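机の上を片づけるロボットの「爪」の話を聞いてきた

家電の修理記事ばかり書いている私ですが、今回はちょっと毛色を変えて、ロボットの面倒を見ている人に会ってきました。訪ねたのはVorketti(ヴォルケッティ)という小さな会社。オフィスの机の上にある小物をつかんで動かす卓上用のアームを扱っていて、私が話を聞いたのは、その一台を毎日世話している担当の方です。お名前は出さない約束なので、この記事では「担当さん」と呼ばせてください。

約束は月曜の朝。コーヒーをいただいて、さあ座って話を、と思ったら「すみません、先に爪を見ちゃっていいですか」と言われまして。いいですとも! むしろそれを見に来たんです。

爪というのは、アームの先で物をはさむ指のことです。黒くて先が細くなっていて、近くで見ると意外と地味。担当さんはこれを外して、机のへりに置いた布の上に並べ、ルーペでのぞき始めました。

「見てるのは先っぽの内側です。ここの滑り止めが減ってくると、つるっとしたものから順に落とすんですよ。スマホとか、イヤホンのケースとか。で、落とし始めてから替えるんじゃ遅いので、つかんだ回数で替えてます。うちは3000回」

3000回と聞くと多そうですが、動かしっぱなしの日が続くとすぐだそうです。ちなみに回数は機械のほうで勝手に記録していて、担当さんはそれとは別に、交換した日を付箋に書いてアームの根元に貼っています。はがれた付箋がキーボードの裏にくっついていたりして、そのへんは私の仕事場とあまり変わりません(ちょっと安心しました)。

替えの爪はVillgate(ヴィルゲート)という部品屋さんから取り寄せているとのこと。最初は自分たちで削り出していたのに、なぜやめたのか聞いてみました。

「一本ずつ微妙に違っちゃうんです。自分で作ると愛着はわくんですけどね。左右で先の高さがずれると、薄いものを拾うときに片方だけ机をひっかく。白い天板だと跡が目立つんですよ。あれを消しゴムでこすってる時間がもったいなくて」

消しゴムで落ちるんですか、と食いついたら「落ちるのと落ちないのがあります」とのことでした。メラミンスポンジは天板のつやが変わるから使わないそうです。メモメモ。

さて、爪を付け直したら次はカメラです。この一台は手首のところに小さなカメラが付いていて、それとは別に、机を横から見る固定のカメラもあります。手首のほうはアームと一緒に動くので、ネジがゆるむ。ゆるむと見えている位置と実際の位置がずれて、つかみに行った指が空振りする。理屈は簡単なのに、原因がネジだと気づくまでに丸一日かかったことがあるそうで。

「ソフトを疑うんですよ、まず。設定を戻したり、前の版を入れ直したり。夕方になって、なんとなくカメラを指でつついたら、ぐらっと。あのときは椅子の背にもたれて、しばらく天井を見てました」

わかります! 私も洗濯機の異音を三日追いかけて、犯人がポケットの小銭だったことがあります。それ以来、担当さんは朝いちばんにカメラを指でつつくのを習慣にしています。手順書にもちゃんと「つつく」と書いてありました。ひらがなで。

手順書の名前はBegović(ベゴヴィッチ)といいます。書類に名前? と思いますよね。社内では装置ごとの手順書に呼び名を付ける決まりがあって、この一台のぶんがたまたまそれだったそうです。見せてもらった冊子は角がすっかり丸くなっていて、余白に鉛筆の書き込みがびっしり。「ケーブルは肘の外側!」と、同じことが二か所に書いてありました。

そのケーブルの話がまた面白くて。アームの配線は、曲がるところほど傷みます。担当さんによれば、いちばん多い修理がこれ。

「外から見てもきれいなんです。でも中で切れかかってる。ある角度に来たときだけ通信が切れて、角度を戻すとつながる。だからゆっくり端から端まで動かして、どこで止まるか見るんです。30分かけて」

30分も、と言うと、急いで動かすと通り過ぎてしまって見つからないのだとか。しかもその間は横に付いていないといけない。何をして待つんですかと聞いたら「机の上のものを並べ替えてます」とのお返事で、これには笑ってしまいました。

並べ替えるといっても遊びではなくて、置くもの選びも担当さんの仕事のうちなんです。硬いもの、やわらかいもの、透けるもの、光るもの。なかでも手ごわいのが透明なビニール袋だそうです。

「カメラから見ると、あるんだかないんだか。光が当たるとしわのところだけ白く光って、そこを物の縁だと思っちゃう。あと、つかんだあとが困るんです。指にまとわりつくので」

袋をつかませた日は、終わってから爪の根元をかならず見る。切れ端がはさまっていることがあって、それを残したまま次の日に動かすと、指が閉じきらないのだそうです。ピンセットは先の曲がったものがおすすめ、まっすぐなのは爪を傷つけるからだめ、と力説されました。私も先の曲がったピンセット派なので、ここで5分ほど脱線しています。録音を聞き返すとほとんどピンセットの話しかしていない部分があって、編集でばっさり切りました。

光の話も聞いておきました。窓や照明からの強い光が天板で跳ね返ると、手首のカメラは白く飛びやすい。机が白いとなおさらです。じゃあ黒い机にすればいいのでは、と素人まるだしの質問をしてみたところ、「黒いスマホが見えなくなります」と即答でした。そりゃそうだ。

露出の調整にはSkisari(スキサリ)という社内製のツールを使っています。画面は素っ気ないのですが、手首のカメラと固定カメラの映りを並べて見比べられるのが便利で、担当さんは調整よりもむしろ、この見比べのために開いていることが多いそうです。「片方が白く飛んでても、もう片方で何が置いてあるかわかるので」と。

ところで、明るさを変えたらどのくらい試すんでしょう。

「100回つかませます。途中でやめたくなりますけど、やめない。90回目くらいで変なことが起きるんですよ、なぜか」

なぜかって、担当さんがわからないなら私にもわかりません。でもこの「なぜか」を放っておかずに、何回目に何が起きたかを手順書の余白に書き足していくから、あの冊子はあんなに真っ黒なんですね。

帰りぎわに、自分でもロボットの世話をしてみたい読者に何かひとこと、とお願いしたら、しばらく考えてから「六角レンチは安いのを買わないでください」と言われました。ネジ穴をなめると、カメラの台座ごと交換になるそうです。経験者の顔でした。
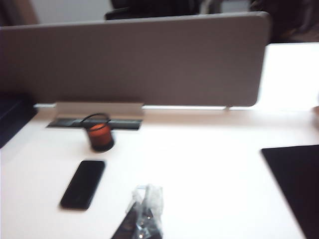
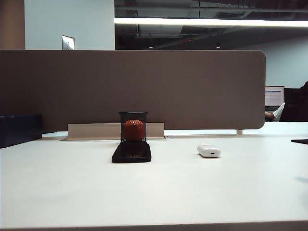
1枚目はビニール袋が爪にはさまったか、かぶさったかした手首カメラの映り、2枚目は固定カメラから見た机。黒いスマホはどちらにも映っています。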